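4.2 Revisão de condenações e prazo de acesso aos autos

A amostra final reúne 655 pedidos de revisão criminal apresentados nas comarcas de Hestberg e Tencombe. Foram excluídos os pedidos em que o requerente faleceu antes da primeira decisão e aqueles cujo processo físico não foi localizado no arquivo de Kusdale. Em 206 casos, a defesa alegou que o Ministério Público deixou de entregar elementos favoráveis ao réu. Nos demais, o fundamento principal foi a retratação de testemunha ou um novo exame pericial.

A codificação seguiu o protocolo de Ravn e Song, com uma alteração: a retratação parcial passou a constituir categoria própria. Hjalti Ravn codificou os pedidos de Hestberg e Shaohua Song os de Tencombe; as divergências foram resolvidas por leitura conjunta do acórdão. A base Rakena, usada para o controle dos prazos, não registra as audiências adiadas a pedido das partes, o que pode subestimar a duração total em processos com mais de um réu.

O tempo mediano entre o pedido de acesso aos autos e a entrega da cópia integral foi de 231 dias. Quando o advogado era o mesmo do julgamento original, o prazo foi menor, embora a diferença desapareça ao se controlar o ano da condenação. Os processos mais antigos dependem de consulta presencial, volume por volume.

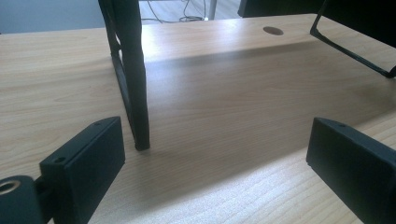 Figura 3. Mesa de madeira clara, com luz do dia.

A demora tem efeito sobre o conteúdo dos pedidos. Requerentes que protocolaram a revisão antes de receber a cópia integral tiveram de aditá-la com maior frequência, e em 11 casos o aditamento foi recusado por intempestividade. Nenhum desses acórdãos examinou o mérito da prova omitida. A seção 4.3 trata separadamente dos pedidos fundados em retratação, nos quais o acesso aos autos pesa menos e a credibilidade da testemunha ocupa quase toda a fundamentação.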